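Drumholm Community Hall
Progress report to the Plandon Fund
Thursday, June 22, 2023
Prepared by Saoirse Keogh, project coordinator

1. Where we are

The grant was awarded in December for a weekly lunch club for older residents of Drumholm and the farms on the Vatberg road. The club has run every Tuesday apart from one week when the road was flooded at the lower bridge. There are now 40 people on the register. Most live alone and a good number no longer drive.

Lunch is served at half past twelve. People start arriving well before that for tea, and we have moved the opening time forward to eleven so that they are not left standing in the porch. The meal is soup, a main course and a pudding. We dropped the printed menu after the first month as it was going out of date before it was used.

2. Kitchen

The kitchen plans are agreed. The layout keeps to two walls so that the serving side stays clear, and the colours were picked by the members from the samples passed round at lunch. 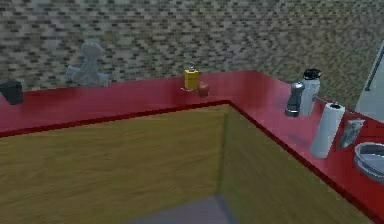
Kitchen design: red worktop and mosaic wall tiles.

Gallagher have given us a price for the fitting and will hold it until the end of the summer. We are still waiting for the electrician's report on the supply to the cooker. Until that comes we do not want to fix a start date. The club will move to the school dining room while the work is done, and the school has agreed to this in writing.

3. Transport

Transport is the part that has cost more than planned. We budgeted for one minibus run and we need two, as the Vatberg road pick-ups cannot be done in the same trip as the village. The second run costs 330 pounds a month. We have covered it so far from the money set aside for outings, and no outings have been booked as a result.

We asked the members whether they would pay a fare. Most said they would, but several told us privately that they would stop coming, so we have not brought one in.
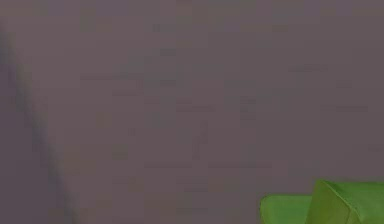 We have also looked at car sharing. It works for those who live in the village, and three members now get a lift from a neighbour. It does not help people further out, where the neighbours are mostly at work on a Tuesday.

4. Money

The balance on the grant at the end of May was 2756 pounds. Food is slightly under budget and hall hire is as expected. The full statement is attached.

5. Requests to the fund

We would like permission to move the outings money to transport for the rest of the year. We would also like to send the kitchen invoice separately from the quarterly claim, as Gallagher ask for payment within two weeks of finishing.

The next report will cover July to September.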